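Diary, 8/30/22

Print | E-mail this entry

Two more out of the Trisenham backfield before the opener, and I still can't wait for it.
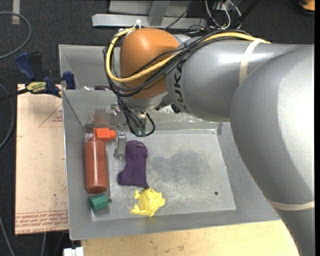 Who carries the ball for Trisenham while Valdis Rozīte is out? Tõnu Eglītis gets the first turn, with Žydrūnas Vanags coming in on passing downs and anything short near the goal line.

I got that from the evening call-in show and wrote it on the back of the phone bill so I wouldn't muddle it. Rozīte has a high ankle sprain. The coach said October and wouldn't be pushed any further, and fair enough, those things drag on. He ran for 900 yards last year behind a line that was patched together most weeks, so yes, it hurts. But Eglītis! I have been going on about him since spring. He runs low, he falls forward, and he picks up the blitz better than any young back we've had in ages. Dace says I talk about him as if I raised him.

The other one out is Kazue Nomura's boy, the fullback, with a hamstring. She was in line behind me at the bakery and told me he's already doing stairs, which he isn't supposed to be doing. I promised not to mention it to anyone and so far I've only told Dace (and this page).

Drove over to Motbridge for the last open practice. Long way to go to watch people stretch, and I would do it again tomorrow. They let us stand right along the rope, and I could hear the pads, and the line coach, who has a voice like a gravel truck. They ran the same counter play over and over until the left guard stopped tipping it with his feet. Vanags caught everything thrown at him, one of them behind his back hip at a full run — I made a noise and a little kid turned and stared at me.

I think the passing game is going to be more fun than last year too. They had both tight ends lined up on the same side, then sent one of them in motion, and the linebackers kept bumping into each other sorting it out. Whether Grillcombe's linebackers will bump into each other is another matter. Grillcombe beat us by 3 last time on a kick I still say drifted outside the post, and I was sitting right in line with it.

Tickets: they've put up 300 extra seats on the far side, bleachers, no backs. I'll stay where I am. The ground holds 2000 if people squeeze, and for this one they'll squeeze. Dace wants to bring the thick blanket even though it's still summer, and she'll turn out to be right, she always gets cold by the third quarter.

Need to find my green hat. Need to call the Jõgi people about the radio as well, it cuts out every time there's a third down, or it feels that way. If it isn't fixed by the first away game I'll be sitting in the car in the driveway listening, same as last year.

Going to bed with the depth chart. Eglītis, then Vanags, then a rookie whose name I couldn't catch over the wind.

Print this page | E-mail to a friend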